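Laying out parts before you start

I have a confession about the little drawer cabinet from my January post. It sat in pieces in a shoebox until this week, because I kept opening the box, seeing a jumble of plastic bits and closing it again (you know how it goes!). What finally got me moving was a roll of brown kraft paper. I spread a big sheet over the white table, set the parts out on it with plenty of space between them, and suddenly the whole job looked small and friendly. White pieces are a dream on brown paper. On a white table they simply vanish, and I have crawled under mine often enough.
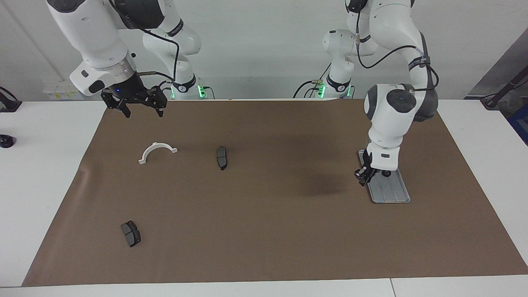

Themba Kekana wrote to me that he swears by an old bath towel, since small parts don't bounce off it, and that he has used the same one for years.

I do like a towel, Themba, but I can't write on a towel, and half the joy of paper is scribbling next to each piece where it goes. A flat gray tray is handy too, for whatever I want to keep together. The dark little parts are the ones I fret over — anything round and black rolls straight for the floorboards — so they get a patch of paper to themselves, well away from my elbows. 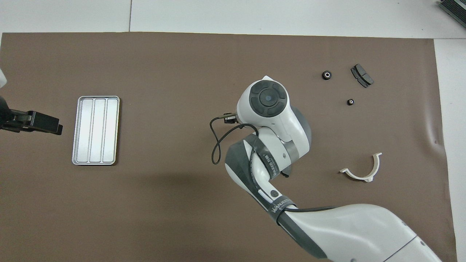
Do you tape the paper down?

Only at the back corners, with masking tape. I leave the front loose so I can lift it and tip any crumbs and shavings into the bin when I'm done for the evening.

The cabinet still needs its handles, and Huguette Arnaud has promised me some from her button tin, so I'll be over there on Sunday with cake.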